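Council president stays out of sight as runoff certification nears

JERKURCOMBE — The president of the Jerkurcombe council has not taken part in a public meeting since the runoff count was posted, and the office has stopped issuing its daily schedule, leaving members to prepare for a transfer of power without any word on when it will begin.

The incumbent trails by 561 votes in unofficial results. The county canvass is expected to end this month, and election staff said the remaining ballots are too few to change the outcome. No concession has been made, and no request for a recount had been filed as of 4 p.m.

A planned appearance at the opening of the Lund Street bus station was called off less than an hour before it was due to start. The deputy president cut the ribbon instead and left without taking questions. A trip to the regional mayors' conference in Jurkov, where the president was listed as a speaker, has also been dropped from the program.

The president's office said in a written statement that work on city business was continuing and that the results would be addressed "when every lawful vote has been counted." It did not say whether the president was working from City Hall or from home. Calls to the campaign were not returned.

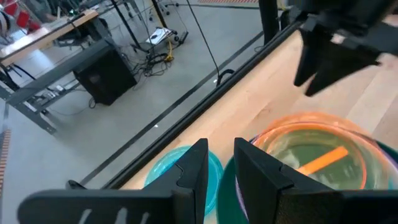
Members of the incoming administration said they have been given desks on the second floor of the annex but have not yet received budget files or access to department heads. Under the city charter, briefings are supposed to start once the clerk recognizes an apparent winner. The clerk said that step would be taken after certification, as it was in the last two elections.

That leaves a short window. The new president is to be sworn in at the first regular meeting after the results are certified, and the spending plan for the coming fiscal year must be introduced at the same session. Department requests were due last week. Of the 39 submitted, the finance office said it had forwarded all of them to the current president and none to the winner's team, as the rules require before certification.

The majority leader, who supported the incumbent in both rounds, said there was still time for an orderly handover and called the complaints premature. A member of the minority said the council should not have to learn the president's plans from canceled events, and asked the city attorney for an opinion on whether the briefings could start early. The opinion has not been released.

Two contracts also await the president's signature. One would extend the city's agreement with Hostico, which runs the permit and records website, and the other covers road salt for next winter. The Hostico agreement runs out at the end of the month. City staff said the site would stay online under a short extension already in the contract, but that new permit types could not be added until a longer deal was signed.

The council met for roughly 40 minutes on the matter in open session before moving to zoning items. The president's chair was empty, and the deputy presided. Three residents spoke, two of them asking for the transition to begin and one asking for a full hand count.

The county board is scheduled to take up certification at its next meeting, at 9:30 a.m. in the main hearing room. The session is open to the public and will be carried on the county's cable channel.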